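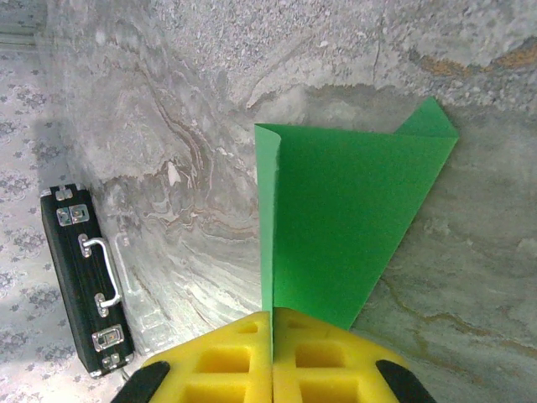 Paper into case, session 2 (December)

Stone top, wrist view, green sheet. Started 9:40 with Areeba on the leader arm. Folded sheet held at its lower end, fingers closed with almost no gap. Black case lies along the fabric edge, latches visible.

39 episodes kept, 4 dropped for late gripper close. Running total for Stidden is 870.

Glossy stone gives a pale reflection of the case. Left it in, no masking. Exposure locked for the whole set.

To do:
Rerun with start pose shifted left
Xiomara to check timestamps on episodes 12 to 20
Ask Kwesi if flat sheets go under the same task label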